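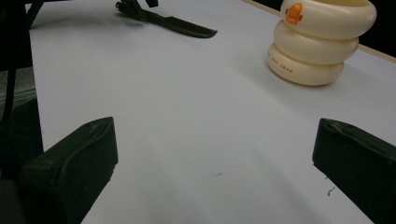 Cahier d'atelier, conservation du papier
Entrée du 7 octobre 2021
Objet : fonds Chantharasri, plans sur calque et sur papier vélin, reprise des essais de colle et de doublage

Le présent compte rendu fait suite à l'entrée d'avril, dans laquelle l'atelier avait suspendu le doublage des plans en attendant la livraison des nouveaux papiers japonais. La livraison de Tirnix est complète. Le bordereau a été contrôlé et versé au dossier. Le grammage indiqué sur les rouleaux est conforme à la commande, à l'exception d'un rouleau de kozo teinté qui sera retourné.

Rappel du périmètre. Le fonds comprend plus de 1000 feuilles, dont 630 relèvent de la première tranche, dite tranche Clastska dans les documents de programmation. Les autres feuilles restent en magasin, à plat, dans leurs chemises d'origine, et ne font l'objet d'aucune intervention avant la validation du protocole. Les calques huilés sont exclus de la tranche et seront traités à part, suivant une méthode qui reste à définir avec le service scientifique.

Colle d'amidon

Trois cuissons ont été menées avec le même amidon de blé, dans la même casserole, à feu doux et sous agitation constante. La première a pris trop vite et présentait des grains après passage au tamis. Elle a été écartée. La deuxième était correcte, mais un peu longue au pinceau. La troisième a donné une colle lisse, translucide, qui se détache de la spatule sans filer. Il est convenu de retenir cette dernière comme référence et d'en reporter le mode opératoire sur la fiche murale, qui est périmée.

Points à reporter sur la fiche :
- trempage de l'amidon la veille, en récipient couvert ;
- cuisson poursuivie après l'épaississement, sans couvercle ;
- refroidissement au bain d'eau froide, eau renouvelée ;
- deux passages au tamis de crin, puis dilution au moment de l'emploi seulement ;
- conservation au frais, étiquette datée et initiales de l'opérateur.

Le reliquat de la cuisson précédente, conservé sans étiquette dans le réfrigérateur, a été jeté. Il est rappelé que tout pot non étiqueté est réputé inutilisable.

Essais de doublage

Les essais ont porté sur des feuilles de rebut de même nature que les plans, fournies par le dépôt, et sur aucune pièce du fonds. Chaque feuille a été humidifiée entre deux non-tissés, détendue à plat, puis doublée sur kozo mince. Le sens des fibres du papier de doublage a été placé parallèlement à celui de la feuille, sauf pour l'éprouvette D, où il a été croisé à dessein.

Éprouvette A, colle de référence diluée à parts égales : adhésion régulière, aucun décollement en lisière. Légère raideur au toucher.

Éprouvette B, même colle, plus diluée : souplesse très satisfaisante, mais deux zones non adhérentes près de l'angle supérieur droit. Reprise possible au pinceau fin.

Éprouvette C, mélange d'amidon et d'éther de cellulose Erkance : bonne adhésion, mise en œuvre plus confortable, temps ouvert allongé. La réversibilité reste à vérifier. Aucun emploi sur le fonds tant que cette vérification n'est pas consignée.

Éprouvette D, fibres croisées : courbure nette dès la sortie de presse. Solution abandonnée.

Le séchage s'est fait sous buvards et ais, avec changement de buvards à intervalles rapprochés la première heure, puis espacés. L'essai de séchage en tension, sur panneau, a été reporté. Le panneau doit être reponcé et son revêtement repris au préalable.

Encres et cachets

Les tests de solubilité ont été conduits sur les feuilles de rebut portant des cachets violets. Ces derniers migrent à l'eau, ce que l'on savait, et migrent également, plus faiblement, au mélange eau-éthanol employé pour la détente. Les tracés à l'encre de Chine n'ont pas bougé. Les lavis bleus de la série topographique n'ont pas été testés, en l'absence d'échantillon comparable. Il conviendra de demander au dépôt s'il dispose de doubles non inventoriés.

Dans l'attente, toute feuille portant un cachet violet est mise de côté et signalée au crayon sur la chemise. Le relevé est tenu par Fung-ping Tse, à qui l'on adressera les signalements par écrit et non oralement.

Discussion

L'éprouvette B paraît la plus proche de l'objectif fixé, à savoir une feuille consultable, roulable avec précaution et dont le verso reste lisible par transparence. Ses défauts d'adhésion peuvent tenir à la brosse autant qu'à la dilution. La brosse de lissage employée a perdu une partie de ses poils et sera remplacée. L'atelier propose donc de répéter B à l'identique, brosse neuve, avant toute modification de la colle.
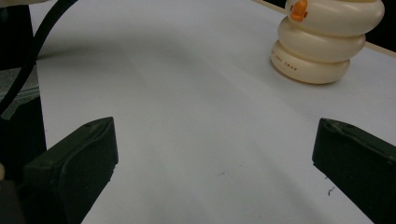
Thulani Magagula fait observer que la répétition de B ne suffira pas à trancher, l'humidité de la salle ayant varié au cours de la séance, et qu'il serait préférable de conduire A et B côte à côte, le même matin, avec la même colle et la même brosse. Il ajoute que la lisibilité du verso n'a été appréciée qu'à l'œil et demande qu'une feuille annotée au dos soit incluse dans la prochaine série.

La remarque est retenue. La prochaine série comprendra A et B en parallèle, ainsi qu'une feuille annotée au verso, à choisir parmi les rebuts. Le relevé du thermohygromètre sera noté au début et à la fin de chaque opération, et joint au cahier. L'appareil n'a pas été étalonné depuis la réinstallation de l'atelier ; une demande est à adresser au service technique.

Il subsiste un désaccord sur les marges de doublage. L'usage de l'atelier est de les conserver larges pour la manipulation, puis de les rabattre au format de la feuille. Le service de la consultation souhaiterait qu'elles soient maintenues. Cette disposition modifierait les dimensions des pochettes commandées, et la question est renvoyée au responsable du fonds.

Suites à donner
- réimprimer la fiche murale relative à la colle ;
- retourner le rouleau teinté à Tirnix, avec copie du bordereau ;
- commander une brosse de lissage et des buvards épais ;
- tester la réversibilité de l'éprouvette C à l'eau, puis au gel ;
- demander au dépôt des échantillons de lavis bleu ;
- reponcer le panneau de séchage.

Les éprouvettes A, B et C sont conservées sous poids dans le meuble à plans, tiroir du bas. Prière de ne pas les déplacer. L'éprouvette D peut servir aux exercices des stagiaires.

Ajout au crayon : le tamis fin est déformé sur un côté, vérifier s'il en reste un en réserve avant la prochaine cuisson.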